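Ticket 223: pink tray going white, and dust on the black top
Opened by: Macarena Escobar
Status: open (tray), sort of closed (dust)

Hello all, me again, and it's two moans in one ticket, sorry!

First moan is the tray. It's the pale pink one from the Edomitz set, with the raised rim, and if you hold it by the window it's a lovely soft pink. Put it down on the black top with the lights on and the middle goes white. I had it written up as "pink tray" on the list, and Liviu went off hunting for a white one in the cupboard because that's what he thought was on the table. So we need either a better light or a better name for it.

What I've tried so far:

Turned the tray round. No change at all.

Washed it in warm water with a drop of washing-up liquid and dried it with a tea towel, in case there was a film on it. It came up nice and clean and still looked white in the middle.

Swapped the table lamp for the weaker Drostau bulb, the 300 lumen one. A bit better, I think? The rim still glares. I left the bulb in for the afternoon and then Wael wanted the bright one back, fair enough.

Put a sheet of greaseproof over the lamp for a few minutes. This was the best of the lot (the pink came right back) but it smelled warm and I took it off again. Please don't copy me on that one.

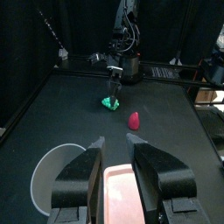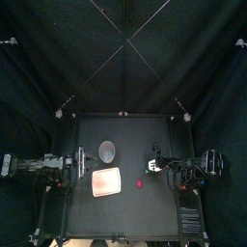 The tray, the round bowl and the little red piece on the black top.

Second moan is the top itself. I love the matte black, it's much easier on the eyes than the old cream one, but it shows every speck, and there are faint scuffs on it now too. I used the blue cloth first and that just left fluff everywhere. Then a damp microfibre, wrung out hard, going one way only, then a dry one straight after. That got most of the dust, though it was creeping back by 4pm. I do wonder whether it comes off the fabric of the tent. The scuffs haven't budged. I haven't tried anything stronger as I don't want a shiny patch.

The red piece and the green bumpy one I just wiped with the same damp cloth and they're fine. The bowl goes in the sink with the tray. I've been letting it dry upside down on the rack, otherwise it gets drip marks round the rim.

Where I've got to: dust is a daily wipe from now on, damp then dry. For the tray I'd like to try a proper diffuser, or else order the darker pink one, Cleltindale have it at 238 in their June list. Any other ideas, shout!

Comments (4)

Liviu Sârbu
In my defence it looked completely white. I vote for the darker one.

Nélida Ocampo
Try a lint roller before the damp cloth, it picks up the gritty bits so you aren't dragging them about. I think that's where my scuffs came from at home.

Wael Abdel Hamid
Happy to lose the bright bulb if someone finds a diffuser that fits. Can we call it "rimmed tray" on the list for now?

Macarena Escobar
Rimmed tray it is, I've changed the list. Nélida, roller bought, will report back!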